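About the Bredemura Centre for Scripture and Natural History

Reading time: 2 min
Print this page | E-mail this page

The Bredemura Centre is an independent teaching and library organisation concerned with the relationship between the Book of Genesis and the earth sciences. It was formed from the merger of two bodies, the Sarneo Reading Society and the Skular Bible Institute's extension program. 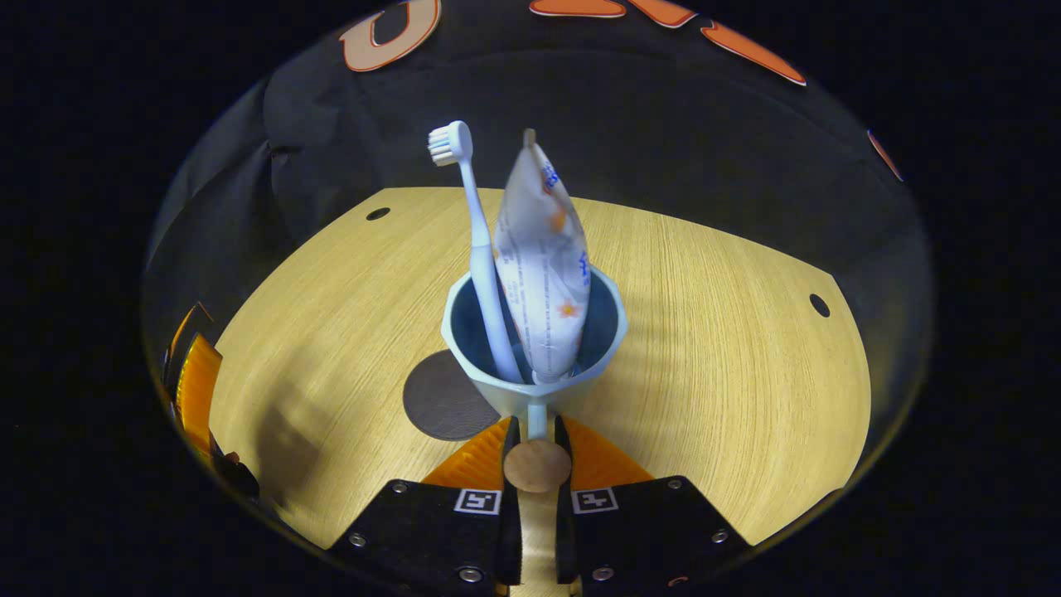

Its statement of purpose has been revised once and now reads: "To teach the text of Genesis 1 to 11 in its original language and setting, and to teach geology as geologists practise it, to the same students in the same term."

The Centre takes no corporate position on the age of the earth. Teaching staff subscribe to the Nicene Creed and to a short declaration on the authority of Scripture. Within those limits, members of the faculty hold young-earth, old-earth and evolutionary creation views, and each is required to declare that view in the unit outline. Marks are awarded for accuracy of representation. A student who argues against the lecturer's view is assessed under the same criteria as one who argues for it.

Programs

The Certificate in Genesis Studies is taken part-time over 2 years. It consists of six units: Biblical Hebrew A and B, Ancient Near Eastern Cosmology, Stratigraphy for Non-Specialists, History of Flood Geology, and a supervised research essay. Hebrew A is a prerequisite for Hebrew B and for the research essay. Stratigraphy includes three compulsory field days, for which students supply their own boots, hard hat and hand lens.

Single units may be audited. Auditing students receive the readings but do not sit examinations, and audited units cannot later be converted to credit.

The Sârbu Collection

The library's principal holding is the Sârbu Collection of 1,415 catalogued items, mainly tracts, sermons and periodicals on Genesis and geology. Nearly 3 in every 6 items are in languages other than English. The catalogue records edition, binding and provenance, and cross-references replies to the works they answer. Items are consulted in the reading room and are not lent. Requests for copying are assessed item by item according to condition.

Governance and funding

The Centre is governed by a board elected by financial members at the annual general meeting, held each October. Income is derived from tuition, subscriptions and bequests. Gifts conditional on the content of teaching are declined. Audited accounts are available to members on written request.

Page last revised June 2025

Print this page | E-mail this page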